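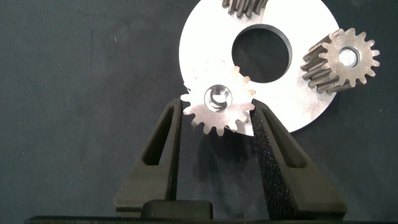

Brendan Ó Néill

Tuesday, gone eleven at night

Gears, gears, gears. I have had nothing else in my head since breakfast and I suspect I'll be dreaming about them too, so I may as well get some of it down before bed.

The plan for today was to sort out the back bench and be finished by lunch. Ha! I had the radio on, a full pot of tea, the big door open for once because it was properly warm (May has finally remembered what it's for), and by lunch I had cleared a patch of bench the size of a tea tray. The trouble with sorting old bits is that you keep picking them up and looking at them, and then you have to go and find out what they came off, and then it's two o'clock and you haven't eaten.

I should say what the bits are, as I'll only read this back in a year and wonder. It's the Kesta job. Hennessy's cleared out their old workshop before Easter and I paid 80 for the lot, which was the Kesta itself (a little bench lathe, older than me and in better nick), plus all the boxes that went with it. The boxes were sold as "spares" and that covers a multitude. A good half of it has never been near a Kesta in its life. There are Flultine pump parts in there, half a clock and a door hinge, and a thing I'm fairly sure is from a bread slicer.

But the small spur gear, now. That's my favourite thing out of the whole haul and I'm a bit soft on it. Silvery, a bit worn, short little teeth all the way round, and the bore through the middle is lovely - polished like the inside of a ring, so it catches whatever light is going. Whoever made it took their time over a hole that was only ever going to have a shaft stuck in it. I must have turned it over in my hands for ten minutes this morning when I should have been labelling.

I think it's from the change gear set, the ones you swap about to cut different threads. The manual gives the set on page 147 (yes, the manual has that many pages, and a good few of them are about oil) and there's a little drawing that looks right to me. The drawing isn't to scale, though, and the table underneath has been photocopied so many times that the threes and eights are all the same number. So I'm calling it a probable. It has gone in the Probable tin.

The big disc is another matter. Flat, round, bright as a dinner plate once it's under the lamp, with a great big hole through the middle. I've been putting things down on it for days because it makes such a good tray - small parts show up beautifully against it and you're not hunting for them on a dark bench. It's got smudges on it and a few scratches, and some of those might well be mine from sliding gears about, so I've told myself to stop doing that. What it's for I couldn't tell you. A spacer? A blank somebody meant to cut teeth in and never got round to? I rang Dad and described it down the phone and he said "washer", very firmly, and went back to his programme. If it's a washer I'd like to see the bolt.

Then there's the brown one, the bruiser. Much thicker than the little spur, long teeth set on the slant, and a finish somewhere between rust and old oil. I gave a corner of it a rub with a rag and still couldn't decide which. I like it a lot but it has no business in a lathe this size as far as I can see. Slanted teeth like that run quieter, so my money's on something that had to run all day near people. A mixer, maybe, or a conveyor. There's a part number stamped on the lid of the box it came in, 1361, and I got very excited about that and spent most of an hour going through the Kesta list, and then the Flultine list, and it's in neither. Then I noticed the same number on the lid of the box with the door hinge in it. So it's probably a shelf at Hennessy's!

Ate a cheese sandwich standing up at half two. Note to self, wash hands first next time.

The afternoon went better. I did get the trays lined with newspaper and the drawers back in the right order, and I found the good calipers, which had been inside a welly. I even wrote proper labels. KESTA, PROBABLY KESTA, NOT KESTA, NO IDEA. The last drawer is the fullest and I've decided I don't mind.

I had a look online in the evening to see what a complete set of change gears would go for, just out of interest. There's one for sale, in Sarnano of all places, a full set in its wooden box, and the man wants 600 for it. Six hundred! For the gears! I could have the whole lathe seven times over and change for chips. They're very clean, mind you, and the box has a little brass catch on it. I looked at the pictures for longer than I should have and then shut the laptop and went and made toast.

So I'm sticking with what I've got. If the small spur really is one of the set then there's a fair chance its brothers and sisters are in the boxes I haven't opened, and there are still a few of those under the stairs, annoying everybody who wants the hoover.

For tomorrow: get paraffin, and more rags (the old pillowcase is finished). Try the spur on the stub shaft before doing anything else and see if it'll slide on without any persuasion - no hammer, Brendan. Soak the brown one overnight and see what colour it is underneath. Ring Hennessy's and ask if anybody still there remembers what the disc was off. Put the bread slicer thing somewhere I won't cut myself on it again.

Left the lamp on out there, I can see it from the window. Back in a minute.

Right, lamp's off, door's locked, and it's raining.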